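Pedir ayuda también es una forma de querer

Durante años presumí de no molestar a nadie. Cargué sola un armario de 2 cuerpos por la escalera, pasé una gripe entera a base de caldo de sobre y, cuando alguna vecina me preguntaba si necesitaba algo, contestaba que no antes de que terminara la frase. Me parecía una cortesía, fíjense ustedes, y hasta me sentía bien educada.

En julio me mudé a Sternton, una ciudad donde no conocía a casi nadie, y la costumbre empezó a pesarme. Llevaba 14 días sin hablar con nadie más que la panadera cuando me atreví a pedirle a la familia de enfrente una escalera. Me la trajeron, se quedaron a tomar café y todavía nos saludamos de ventana a ventana.

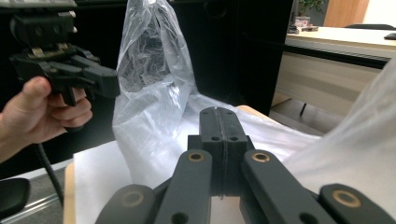

Creo que confundimos pedir con exigir. Quien pide un favor pequeño le está diciendo al otro que confía en él, y eso suele alegrar bastante más de lo que incomoda. Una mano cerrada sobre un mango, como la que asoma arriba a la izquierda, me recuerda lo mucho que me costaba a mí soltar cualquier cosa, aunque fuera una bolsa de la compra. Mi madre era igual, y supongo que de ella lo aprendí.

Claro que hay abusos, y todos hemos tenido ese amigo que solo llama cuando se muda. Pero por miedo a parecernos a él dejamos de llamar del todo, y me parece una pena. Yo he empezado por cosas modestas: un poco de sal, una receta, que me rieguen las plantas. La semana que viene me toca a mí cuidar al gato de enfrente, y ya le he comprado una pelota.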